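Notes for the talk at Womanholm, October 16, 2026
Setting up a work corner in a shared kitchen
Speaker: Remedios Bermúdez

Keep to the order. Water on the lectern, clicker in the left pocket. Meenakshi Thomas introduces, so skip the biography and go straight in.

Opening

Say good evening and thank Meenakshi. Then the question: who in the room does paperwork at the same table where the onions get chopped? Wait for hands. Say that at the Skodavthorpe house we did it for years, and the rent ledger still smells of it.

Short background. Skodavthorpe is a shared house with 6 tenants and one kitchen. Bedrooms are small. When two tenants started working from home, the only wall left for a desk was the kitchen wall beside the fridge. Tonight is about how to live with a desk in that spot.

The desk

We wanted a plain top with no shelf above it and no drawers underneath. Drawers in a kitchen fill up with batteries and takeout menus. A plain top gets cleared at the end of the day or everyone sees that it wasn't.

The desk came to 352 dollars with delivery. Someone will ask if that's a lot. It was the biggest thing we bought for the corner, and the whole budget was 587. The rest went on a lamp, a chair and a power strip.

White was a choice we argued over. White shows every mark. Meenakshi was for it, I was against it, and she won. I've come around. You see a smudge and you wipe it, and with a dark top we'd have let it go.

Placing it next to the fridge

Slow down for this part. Next slide.
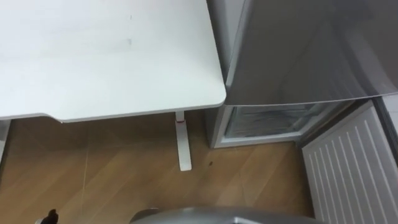

Slide 4. Desk corner and refrigerator, with the freezer section open.

The corner of the desk comes very close to the side of the fridge. That's tight. Before you settle on a position like this, open everything: top door, freezer, each drawer pulled all the way out. Do it with the chair in place and a person in the chair. A closed fridge tells you very little about how much floor it needs.

Point out the freezer at the bottom. The drawer sits low, so whoever uses it has to crouch, and a crouching person takes up more room than a standing one. At Skodavthorpe the rule is that the person at the desk gets a word of warning first. "Freezer" is enough.

Leave the wall socket reachable. Ask the landlord where the fridge plugs in before the desk goes against the wall. We asked afterward and moved everything twice.

Floors

The floor is wood-look and easy to sweep. Crumbs travel from the kitchen side to the desk side and stop at the feet of the desk. Sweep there first. Lift the desk when you move it, two people, one at each end. Dragging leaves scuffs.

House rules we kept

No food on the desk before five.
No laptop on the counter, ever.
Calls go to the hallway if someone is cooking.
Desk cleared by dinner.

The rule we dropped was the sign-up sheet. It lasted until December and then people just asked each other.

If there's time

Tell the story of the Poris lamp that wouldn't clamp. Two minutes at most. Skip it if the Nadar group has gone over in the slot before mine.

Questions

Likely one: noise from the fridge. Answer: you stop hearing it after a week, but it comes through on calls.
Likely two: heat. Answer: leave the gap the fridge manual asks for and check it again after every move.
Likely three: can they have the slides. Yes, Meenakshi has the file. Handouts are on the table by the door.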